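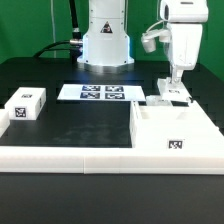 图:机械臂示教工位,台面配有方形定位标记与绿色背景。

最后更新:2024年4月13日

Zuselik 项目组发布装配类示教数据采集进展。该项目由 Rolinmont 与 Zarnance 共同承担,目标是为模仿学习策略提供小零件取放与插接任务的示范样本。项目组称,首批任务已采集有效示范165条,采集工作将持续到6月。

采集工位设在 Rolinmont 的实验车间。黑色台面后方架设绿色背景,机械臂底座位于台面后侧中部,台面上的白色构件和平放的标记纸均印有方形定位标记,台面前沿以白色长条挡边围合。视频数据来自两类视角:固定相机拍摄整个工作区,腕部相机拍摄夹爪附近的局部画面。两路视频与关节角、夹爪开度、末端位姿同步写入同一条记录,时间戳统一到控制器时钟,采样频率为30赫兹。

示教采用遥操作方式。操作员完成一次完整动作后,由系统自动截取起止点,再由另一人复核。动作中断、夹持点偏离或图像丢帧的记录不进入训练集,但保留原始文件,标为失败样本,供后续训练成败判别模型使用。

项目负责人 Ignacio Ridgeway 表示,现阶段样本的瓶颈在于起始状态的覆盖面。“同一位置重复示范,策略很快就能复现,零件挪动一点成功率就会下降。”为此,项目组规定每名操作员连续采集10条后必须重新布置台面,零件位置由脚本随机给出,操作员不得自行选择。

腕部视角在数据中单独存放。夹爪接近零件时,固定相机容易受到手臂遮挡,近距离画面可以补充零件端面和边缘的位置信息。以带环形凸棱的白色圆柱件为例,其表面颜色与夹爪外壳接近,在深色背景下轮廓较清楚,背景变浅后分割误差明显增大。项目组据此调整了曝光参数,关闭自动白平衡,并在每批数据开始前拍摄一组参考图像。
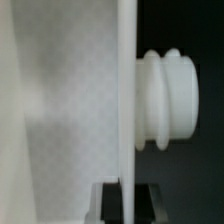
标注与复核

标注由 Juniper Benavides 带领的小组负责。每条示范划分为接近、夹持、搬运、对位、释放五个阶段,阶段边界先由夹爪开度和末端速度自动生成,再人工修正。复核人员只看视频和曲线,不接触操作员编号。两名标注人员对同一边界的判断相差超过设定阈值时,该条记录退回重标。

标记的作用限于标定和真值计算。项目组利用标记解算各构件相对底座的位姿,写入独立字段,策略网络的输入不包含该字段。Benavides 说,训练时会对部分图像中的标记区域作遮盖处理,用来检查策略是否依赖标记图案。“如果遮住以后表现大幅变化,这批模型就不能往下走。”

台面构件的布局同样记录在案。右侧大型白色构件可以更换,现用的一种为带有两处浅椭圆形凹槽的立板,正面印有四个标记,按两行两列排列。更换构件后须重新执行手眼标定,标定残差超限时当日不开始采集。更换前后的数据分属不同批次,不混合编号。

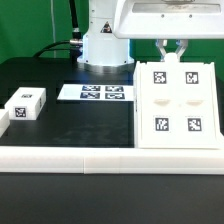

后续安排

第二阶段将加入来自 Chrysikopoulos 的一组零件,任务由单件取放扩展到两件配合。项目组计划为每种新零件采集示范100条,先用其中一部分训练基线模型,再根据失败位置补采。补采阶段拟采用人工接管方式,由策略自主执行,操作员在偏差出现时介入,介入片段单独标识。

数据格式说明和标定脚本将先在合作单位内部使用。原始视频是否对外提供,Rolinmont 与 Zarnance 尚未确定。Ridgeway 表示,第二阶段开始前还需完成一次数据清查,重点核对早期批次的时间同步和阶段标注,清查结果将附在下一版数据说明中。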